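Cidik Opens Its Household Practice Runs to Outside Teams

Company releases 600 simulated tidying sessions, with the failed attempts left in

KALTEVANO, Tue 15 January. Cidik, the Irkwood company that builds learning software for two-armed home robots, today released Lykkegaard, a collection of recorded tidying sessions made entirely in simulation. It holds 600 sessions set in 43 different rooms, and it is free for schools, labs and hobby builders to download and use.

Each session is one attempt by a human operator to do an ordinary household job through a simulated robot with two arms. The operator wears a headset, sees what the robot sees, and moves the arms with a pair of hand controllers. Everything the arms do is saved along with the camera view, so a learning system can study how a person went about picking something up off the floor or setting a cup upright.

"We've been wanting to share this since July," said Tsung-han Lam, who leads data collection at Cidik. "People are so good at this stuff! You watch an operator reach for something, change their mind halfway, come in from the other side, and you think, yes, that's exactly what we want the robot to pick up on. You can't write that down as a rule. You have to go and collect it."

The rooms are small on purpose. Bedrooms make up the largest share, followed by kitchens and hallways. In a bedroom the robot may have to work in the strip of floor between a bed and a chest of drawers, with both arms out in front and not much space to turn. Early versions of the collection used big open rooms, and software trained on them did poorly as soon as the furniture moved closer together.
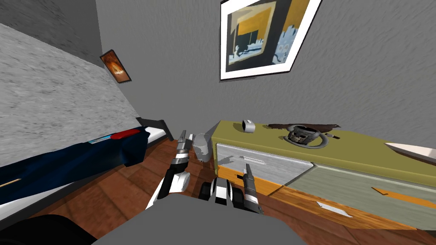

Objects are placed by a program that shuffles them before every session. Cups end up on their sides, bedding shifts, and small flat things like cards land on the floor, where they are a real test for a two-finger gripper. Wall art, paint colors and floor finishes change too. A system trained on one room tends to lean on details that have nothing to do with the job, such as a picture that always hangs in the same place, and the shuffling makes that much harder to do.

Operators are given a short written goal at the start, for example "put the cup on the drawers the right way up," and nothing more. They decide which arm to use and in what order to work. Cidik tried giving step-by-step directions in an earlier round and dropped the idea after the sessions came out nearly identical to one another.

Failed attempts stay in the collection and are labeled. If a gripper closes on air or knocks something off a dresser, the session runs on so the recovery is saved as well. Lam said this was the part he argued for hardest inside the company.

"My first week operating, I dropped nearly everything," he said. "I was sure those recordings would get thrown out. Then we trained one model with the fumbles and one without, and the one that had seen fumbles was a lot better at trying again. I was thrilled. All my worst work turned out to be useful."

Working in simulation let the team collect at odd hours and reset a room in moments. It has limits, and the notes that come with Lykkegaard spell them out. Soft things such as blankets and loose cables do not bend quite the way they do in a home, and friction on small objects is a best guess. Teams planning to move a trained system onto a physical robot should expect to add recordings made on the real machine.

The download includes the sessions, the room files, the written goals and a viewer for stepping through a recording at any speed. The full set takes up around 256 gigabytes. A starter pack with 2 rooms is offered separately for classes and for anyone with a slow connection.

Cidik plans to add laundry and bed-making sessions next, and is taking suggestions for other jobs through the form on the Lykkegaard page. Teams that record their own sessions in the supplied rooms can send them in to be considered for a later release.

About Cidik
Cidik makes learning software for two-armed robots that work in homes. The company is based in Irkwood and runs its operator studio in Kaltevano.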